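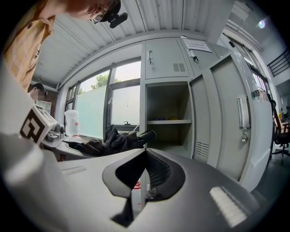 Home | Guides | Hardware | Data | Downloads | Contact

Filed under: Guides > Demonstration capture > Alignment

Aligning head-mounted and gripper streams before policy training

Yuzuki Tsuchiya and Eetu Hirvonen
December 10, 2024

This guide covers the alignment step in the Vudano pipeline. It assumes that you have already recorded demonstrations with the hand-held gripper and the head-mounted unit, and that both sets of files are on the same disk. If you have gripper recordings only, go to the single-stream guide instead; most of what follows will not apply.

The two devices keep separate clocks and separate coordinate frames. The gripper carries a cube marker on its side, printed with a square fiducial pattern, and this is the only physical feature we use to tie the two together. When the cube is visible to the head unit we get a direct measurement of where the gripper is relative to the operator's head. When it is not visible we rely on the gripper's own visual odometry, corrected at the next sighting.

1. Check the marker geometry

Open marker.yaml and confirm that the edge length matches the cube fitted to your gripper. Measure the printed square, excluding the white border. A wrong value here scales every head-to-gripper distance and is hard to spot later, as the trajectories still look smooth.

Each face of the cube has its own ID. If a face has been reprinted, confirm that the ID and the rotation of the print match the file. A face rotated by a quarter turn gives a pose that jumps whenever the operator's wrist crosses between two faces.

2. Recover the time offset

Run:

vudano sync --session path/to/session --method angular

The tool computes the angular speed of the gripper twice, once from its inertial data and once from the cube as seen by the head unit, and finds the shift that gives the best correlation. Operators should turn the gripper sharply from side to side at the start of a session, with the cube facing the head unit. Without this the correlation peak is broad and the offset is unreliable.

Reject any session where the reported peak is below the threshold in sync.yaml. Do not lower the threshold to save a session. We tried this in March with the locker recordings and had to discard the resulting policy.

3. Detect the cube

vudano detect --session path/to/session --faces all

Strong daylight is the main cause of missed detections. A window behind the gripper pushes the exposure down and the dark squares merge with their surroundings. Frosted film on the lower panes helps. Locking the exposure at the start of a recording helps more, at the cost of a noisier image when the operator turns away from the light.

Reflections on the gripper body do not normally affect detection. Reflections on the cube itself do, so print the faces on matt paper.

4. Solve for the fixed transform

The transform from the cube to the gripper's camera is constant and is solved once per gripper:

vudano handeye --session path/to/calibration --min-pairs 200

The minimum of 200 pose pairs should be spread over as wide a range of wrist angles as possible. Pairs taken with the gripper held level constrain the rotation poorly. Repeat the solve if the cube has been knocked or refitted — even a small tilt is noticeable at the jaw tips.

5. Merge and filter

vudano merge --session path/to/session --out merged

Gaps between sightings are filled from gripper odometry, and the accumulated drift is spread over the gap. Gaps longer than 6 seconds are cut and the demonstration is split at that point. Fragments with no jaw closure are dropped.

Metal lockers need some care at this stage. Flat grey doors offer few features to track, and an open door swinging close to the gripper can fill most of the view with a moving surface. The odometry may then report that the gripper has moved when only the door has. Set --door-mask on for cabinet and locker tasks.

6. Inspect the output

Plot the merged path and the raw cube sightings together. They should agree at every sighting. A step at the same point in every demonstration usually means a face ID error; a slow divergence usually means a poor hand-eye solve.

Result on the locker set

The Prurholm locker set held 2,576 demonstrations before filtering, of which 1,097 were kept after the merge. The losses were mostly long gaps, where the operator reached inside a compartment and the cube was hidden by the door. Aarne Suominen trained the same policy on gripper odometry alone and on the merged paths. The merged version was better at reaching for handles, and no different at grasping small items once the jaw was inside the compartment. We have not yet tested a second cube on the opposite side of the gripper.

Related guides
Single-stream capture with the hand-held gripper
Printing and fitting cube markers
Exposure settings for rooms with large windows
Converting merged sessions to Drelleo format
Release notes: door masking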